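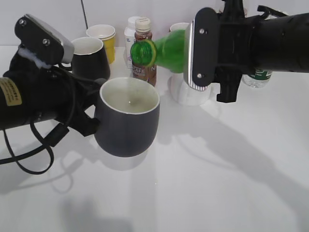

July, notebook: kitchen sounds for Fimau, reel 3

5 min read

Search the notebook Type and press enter

Started on the long dinner in reel 3. The production track is fine for dialogue and close to useless for everything else. The boom was kept high to clear the ceiling lamp, so the chopping sounds like somebody tapping a door two rooms away. We need the knife, the wok, the serving dishes, the chairs and most of the bowls. I have left the rain on the window for later.

Spotting first. Went through the reel twice without stopping, then a third time with the cue sheet open. The knife work is the bulk of it. The father cuts scallions, then ginger, then a whole duck, and the cutting carries on under the first argument. The director wants it to keep an even pace while the daughter talks and then stop before her last line. On the production track it stops after the line. I asked Kenness whether we can move it, and they said yes as long as his hands are out of shot, which they are for 18 frames. Enough.
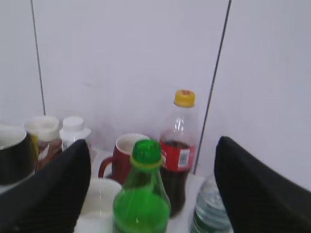
Mahtab Ghorbani

Knife, first session. Used the heavy cleaver on the thick maple board with a damp towel under it. Too much low end. It sounded like a butcher shop, and he is supposed to be quick and a bit vain about it. Changed to the thinner board, towel off, two folded washcloths under the corners only. Better. The board now has a short knock and then nothing.

Real scallions are too quiet. You get the board and no vegetable. Celery on its own is too loud and everyone recognizes it. What worked was scallions with one thin stalk of celery laid along the back of the bunch, cut together. Ginger was fine as ginger, microphone 20 centimeters off and a little behind the hand.

For the duck I tried a wet chamois around a bundle of dry lasagna. The crack is good but the pieces rattle afterward. Wrapping it tighter helped with that and killed the crack. Second attempt, a chamois around a stale baguette end, gave a dull tearing sound that will sit well under the lasagna. Layered both, lasagna down a lot. I would still like to try it with real chicken backs before we lock.

Wok. No open flame in the room, so sizzle has to be made or brought in. Last winter's recordings from the kitchen at Yao have plenty of it, but the extractor fan runs through all of them at the same pitch. Notched it out and the sizzle went thin. Made new sizzle by pouring water on a hot electric griddle a spoonful at a time. It dies too quickly for a full shot. Cut between the griddle for the attack and the Yao track for the body, and the fan is hidden by the rain anyway.

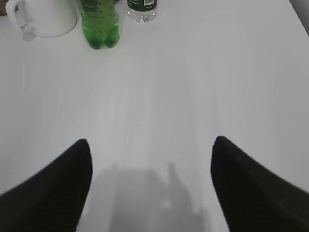 Mahtab Ghorbani, foley and sound editing

Table sounds in the afternoon. The bowls on screen are porcelain, small, and they land on bare wood. Our own set is stoneware and too dull. Bought cheap porcelain rice bowls and they ring nicely, too nicely when empty. Cooked rice damps them the right amount but dries out and changes over a couple of hours. Cold mashed potato holds up longer. Keep the fill to the halfway line or the ring goes altogether.

Chopsticks: bamboo for the daughters, the lacquered pair for the father. Nothing in the picture calls for it, but his come out slightly higher and you can tell who has picked up food when the camera is on somebody else.

Eating sounds. The director's note says "less mouth." I had gone fairly far with the soup because the father is meant to be tasting and getting nothing from it, and I thought a loud slurp would help. Watching it back, it plays as comic. Pulled the slurps down and brought up the spoon touching the bowl.

Levels so far are rough. I recorded everything hot and will regret that on the bowls. Bevov crashed once on export with roughly 100 clips in the session. Saved as a new version and it went through. 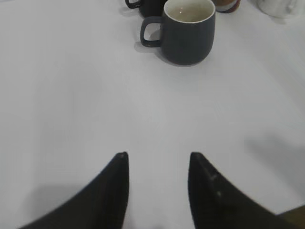
Kamran Ahmadpour: I listened to the knife pass on the small speakers and the pace is right, but every cut has the same weight. He would ease off when she mentions the apartment. Could you do one run to picture with her dialogue in your headphones, and only use it from there to the stop? Also please leave the lacquered chopsticks in. I noticed them without knowing what I was noticing.

Reply to K.: did the run, three takes, the second one is usable. He now slows by a hair on "apartment" and speeds up again after it. It does mean the stop comes from a faster place, and I had to shift it two frames earlier to keep it off her breath. The celery was a new bunch and sounds wetter than the first one, so there is a slight change at the join. Covered it with a chair creak.

Still to do:
- chicken backs for the duck
- serving dish slides, heavy and light
- chairs for the walkout, all of them on the wooden floor panel
- steamer lid, needs a proper bamboo one
- ask Kenness for the newer cut before touching the rain

Recent entries
Reel 2: footsteps on the stairs, again
Matching the market street recordings
Cloth tracks for the wedding scene
Which microphones are back from repair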